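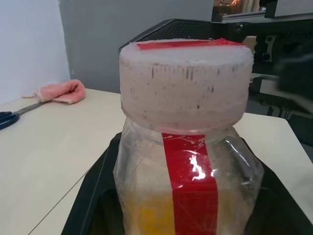 Notes for the jar talk. Keep it under ten minutes.

Start with a show of hands. Who has a clear jar at home with tape on it, and who remembers what the tape means? Wait for the laugh, if there is one.

I've been hearing the Gituritz people say that clear containers end labeling. You look, you know. I don't buy it. Plenty of stuff looks white and cloudy through plastic. Flour does, so does plaster, so does the liner bag. Looking tells you there's something in there.

Then tape. Red tape down the front, red tape over the lid. At the Tritton store room that was supposed to mean "don't open." At Uleo it meant "open this one first." Same roll of tape from the same supplier. Ask the room which one they would guess. (Don't tell them there's a right answer.)

The numbers slide. Sánchez went through their shelves in May: 1,006 jars, 97 with tape and no writing. They asked the staff what the color stood for and got an answer on 29 of them. I'd like to know how many of those answers were right. The report doesn't say. Say that out loud, don't skip it.

Trays. I'll give them trays. A jar standing in a tray with raised sides is easier to carry, and a drip stays put. That's about all I'd claim. The "50 percent faster picking" line has no source I could find. If somebody has one, see me at the break.

Lids: padding or wrapping a lid might help, might just collect dirt. Ask who washes theirs. Pause here.

What I do at home: a marker, two words and the month, written on the tape. Costs nothing. I still get it wrong when I refill a jar on a Sunday and leave the old words on.

If short on time, drop the lids and go straight to questions. Someone will ask about printed codes. Ask them what happens when the scanner is dead.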